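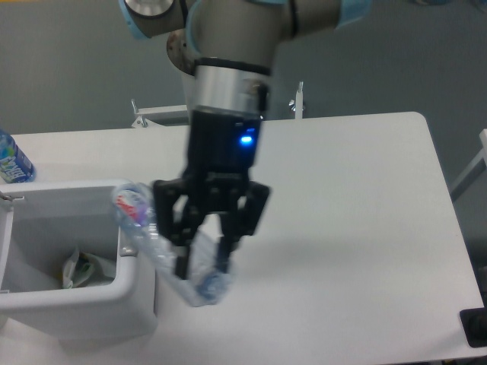 1/ PET bottles, and what happens to them between the bin and the next bottle. I run the wash line lab at the Brokine plant in Hernness. Mostly notes for people who write packaging specs, but the questions I get come from everyone.

2/ Bottles reach us in bales. A bale is graded by color first. Clear is the top grade and sets the price. Light blue is next. Green, brown and everything else go into a mixed color grade that sells for much less.

3/ The reason is simple. You can dye clear flake any color you want. You can't take the dye out of green flake. Mixed color goes to strapping and fiber, where a gray or olive tint doesn't matter to the buyer.

4/ Opaque white PET is its own problem. The pigment is usually titanium dioxide. A small share of it in clear flake makes the melt hazy. Our optical sorter catches whole bottles well and fragments badly.

5/ Caps. Leave them on. The old advice was to take them off, and a lot of town leaflets still say so. Caps are polypropylene or polyethylene. Both float in water. PET sinks. We grind everything together and the sink-float tank separates it.

6/ A loose cap is small enough to drop through the screens at most sorting plants and ends up in the residue. A cap on a bottle gets to us and is sold as a separate polyolefin stream.

7/ Labels are the larger issue. A wraparound film label with a thin strip of glue is fine. A full-body shrink sleeve is not, for two reasons: the sorter reads the sleeve and misses the bottle, and some sleeve materials sink with the flake.

8/ PVC sleeves are the worst case. PVC breaks down at PET extrusion temperatures, releases acid, and leaves brown and black specks in the pellet. If you specify one thing differently after reading this thread, specify a sleeve that floats.

9/ Glue. We run two lab washes on every new label sample, one at 60 C and one at 70 C, both with caustic and a detergent. Same flake, same stirring, same rinse. Then we count it as a pass or fail on residue left on the flake.

10/ The Vanard labels from September passed at 70 and failed at 60. That matters because the plants that buy our trial data don't all heat their wash to the same point. A glue that needs the hotter bath costs them fuel on every load.

11/ Ink is tested in the same run. If the ink bleeds, the wash water goes pink or gray and the color is picked up by clear flake. Sadia Marwat does the color readings against an unwashed control. Eyes are not good enough for this, mine included.

12/ Moisture. PET takes up water from the air. If you melt it wet, the water cuts the polymer chains and the viscosity drops. Fiber can live with lower viscosity. A carbonated drink bottle can't, because the wall has to hold pressure.

13/ So food grade flake is dried, extruded, and then held hot under vacuum or nitrogen for hours. That step builds the chain length back up and drives off whatever the plastic absorbed in its first life. It is also the expensive step.

14/ Yield. Take 1000 kg of baled bottles. Some of that mass was never PET: caps, labels, leftover drink, dirt, wire. More is lost as fines in the grinder. Anyone quoting recycling rates should say whether the number is measured at the bale or at the pellet. Many don't.

15/ Reply to Mudassar Yousafzai, who asked about crushing. Flattening a bottle saves truck space and doesn't bother a bale buyer. Check your local program first. Some deposit machines need to read the barcode and the shape, and will reject a flat one.

16/ Reply to Amna Butt: no, it doesn't have to be spotless. Empty it. A quick rinse is useful if it held milk or juice. Plain water bottles need nothing. We wash all of it anyway.

17/ Trays and clamshells: often PET too, often not wanted in a bottle bale. They're more brittle, make more fines in the grinder, and usually have a lower viscosity to start with. Ghauri runs a separate tray line. We don't.

18/ The label protocol, version 2, was posted to the lab page on December 3, 2018. It changes the rinse step and the way fines are screened before weighing. Older results are still listed but shouldn't be compared with new ones.

19/ Sidra Rajput is taking sample requests for the next round. Send unprinted and printed stock of the same label, plus the glue data sheet. Without the data sheet the sample waits.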